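The Year I Let the Kitchen Table Win

I bought my first real table at a church sale for 19 dollars and carried it home upside down on my head (it was four blocks, and I was a lot younger). It had a burn on one corner in the shape of an iron. For years I kept a fruit bowl over the burn, and then one day I moved the bowl and forgot to put it back, and that was the end of my career as a person with a nice table.

I've been thinking about tables because my sister-in-law Raghda finally got rid of her dining room. She lives in Novport, in one of those narrow brick houses near the ferry, and for as long as I've known her that room has had eight chairs and a cabinet full of plates and not one dinner in it. In September she sold the lot. Now there's one big work table in there, a lamp that bends every which way, and a sewing machine that sounds like a lawn mower. She's in there until midnight most nights! I asked if she missed having people over and she said people still come over, they just bring their mending.

So I started asking everyone I met about theirs, which is a wonderful way to get invited into houses. Ntombi Shezi does her taxes, her seedlings and her daughter's hair at the same round pine thing she grew up with in her mother's apartment. She wipes it down with vinegar and that's all the care it gets. Samer Salameh had one made, and paid more than he wanted to, and then was so scared of scratching it that he ate standing at the counter for a whole winter. He has since come around. There's a ring on it now from a pot of lentils and he showed it to me like a baby picture.

My own table these days is 158 centimeters long, a number I know only because I had to measure for a cover and the shop wouldn't sell to me in inches. I went with a cheap felt one first and it slid all over the place, and my coffee went with it. The one I have now is heavy and a little ugly and stays put. I pay bills on it. I glue things on it. Last month I took a toaster apart on it and the toaster is still there, in a cake pan, waiting for me to feel brave.

My mother would have hated this. She had a rule that a table got cleared completely before bed, every night, and she'd stand in the doorway until we did it. I can still hear the drawer where the place mats went, that squeaky wooden drawer that never shut on the first push. I kept the place mats. They're under the leg by the window, where the floor dips.

Raghda called last night to say she's thinking of a second table, a smaller one, for cutting. She wanted to know if I had any use for a cabinet, the plate one, because the buyer never showed up. I'm going over with the tape measure after lunch.

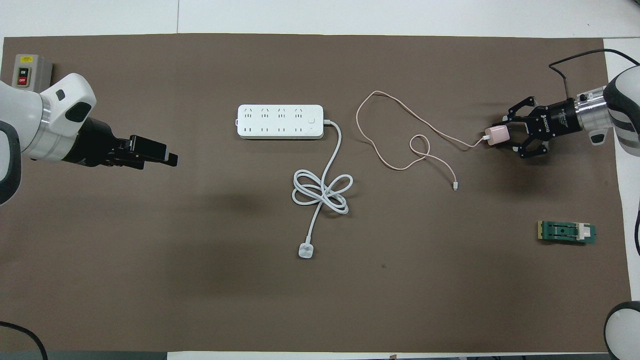

Words by Joelle Kassab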